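Odd socks and single gloves find a home at Messina Hall

If you have ever stood at the bottom of the stairs with one sock in your hand and no idea where its partner has gone, the people at Messina Hall would love to hear from you. Their Lost Pairs Morning returns in January, and after the turnout last winter they have booked the big room as well as the small one.

The idea came from Sayaka Wada, who runs the Womano mending group and had been keeping a pillowcase of single socks and gloves under her own bed for longer than she cares to say. She brought it along to a mending session, tipped it out on the table, and before the tea had been poured other people were talking about the bags they had at home. By the end of that first winter the group had taken in 3611 odd items, all of them written down in a red notebook that still lives in the kitchen drawer at the hall.

"I thought we might get a carrier bag or two," said Sayaka. "People were bringing them in suitcases! There was a lovely lady who found her late husband's walking sock on our table, and she had the other one at home, washed and waiting. We all had a bit of a moment over that."

Around 300 pairs were put back together last time, and the rest went off to be unravelled for wool, stuffed into draught excluders or turned into some very cheerful puppets for the playgroup.

Sayaka's advice for anyone having a sort-out beforehand is to start in the bedroom. Spread a blanket over the bed, the brighter the better, and put everything out on top of it one piece at a time. Black knits are the worst for going astray, she says, as they vanish into the bottom of a dark drawer, but against a good strong pink even a small one shows up nicely – and you can see the knit properly too, which helps when you are trying to match it. 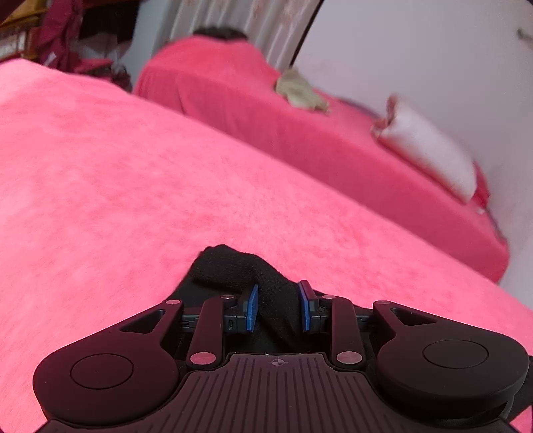 What to bring

Anything knitted that has lost its other half is welcome, and gloves, mittens, bed socks and baby bootees all count. Please give things a wash first and, if you can, pop a paper label on anything you would like back if its partner doesn't turn up. Holes are no trouble at all, as the menders will be at the side tables with their needles and plenty of darning wool.

Doors open at 10am and the kettle will be on from the start. Entry is free, although a tin goes round for the heating, and there will be soup at lunchtime for those who fancy stopping on. Parking is behind the hall, off Skodia Lane.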